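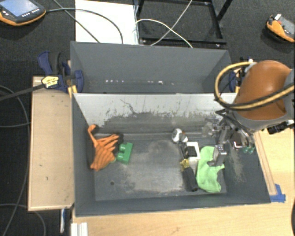
*Gray storage bin with scuffed inner walls.*

**Status:** Pending customer confirmation
**Product:** Damano Backup, desktop client
**Category:** Network restore

The customer reports that scheduled backups to the office server Plimar stop at 56 percent with the message "Destination not available." Local backups finish normally.

**Findings**

- The log lists 1,662 files skipped, all in the shared Staltura folder.
- The saved network password had expired on 2 workstations.
- Free space on the server is sufficient.

**Action taken**

The password was updated on both workstations and the backup service was restarted. A manual backup completed in about 2 hours.

The customer is asked to leave both computers on overnight and to attach the new log to this ticket.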